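Brondico white-top work table, supplied by Marciniak. Page last revised May 7, 2023.

## Brondico Work Table, White

A general-purpose table for kitchens, laundries, craft rooms and sorting areas. The top is plain white with no printed pattern. It's sold as a table only. Stools, shelves and storage containers are listed separately.

The table is flat-packed. Legs and rails go on from underneath with the hex key in the hardware bag, so lay the top face down on a blanket or the opened carton while you do it. Leave all the bolts finger-tight until the table is standing, then tighten them in turn, working across the corners.

### Specifications

| Item | Detail |
|---|---|
| Depth | 700 mm |
| Rated load, evenly spread | 200 kg |
| Packed weight | 58 kg |
| Top colour | White |
| Frame warranty | 5 years |
| Feet | Adjustable, screw type |

The rated load applies to weight spread over the whole top. It does not apply to a vice or a mixer clamped at one edge. If you need to clamp anything, do it over a leg and put a scrap of timber under the jaw.

### Where it suits

Most are sold for packing and portioning jobs, where small parts or dry goods need to be easy to find on the surface. Dark items show up well on the white top. Crumbs and marks do too, and customers who want a surface that hides them usually order the grey.

The table can stand against a wall or in the middle of a room. Against a wall, allow a small gap at the back for the adjusters. The feet can be wound out by hand when there is nothing on the table.

### Cleaning

Wipe with a damp cloth and a little dishwashing liquid, then dry. Tea, turmeric and beetroot should be wiped up straight away. Methylated spirits on a cloth will lift biro and most marker. Don't use scouring powder or steel wool, and don't put a pan on the top straight from the stove.

Set containers down on the top and lift them to move them. Grit caught under a base will scratch any colour we sell, but a scratch on white holds dirt and is harder to clean. 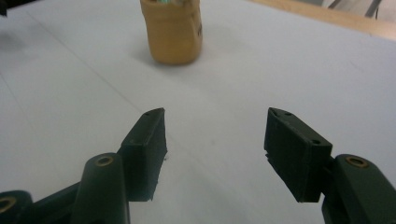
A customer in Drorkumwood wrote that the white was brighter than expected under a fluorescent tube, and that a desk lamp turned to the wall fixed the glare. The same customer would order the table again but would ask for the longer feet, as the laundry floor falls toward the drain.

### Options

- Long adjustable feet, set of four, for sloping floors
- Riltico edge guard, clip-on, white or grey
- Replacement hardware bag

The edge guard stops round items rolling off the back. It can't be fitted together with the Riltico hook rail, which uses the same holes.

### Delivery

Kerbside delivery is included for metro addresses. You will need two people to bring the carton inside. Check the corners of the top before the driver leaves and note any damage on the docket. Country orders go by freight depot and are next dispatched in September.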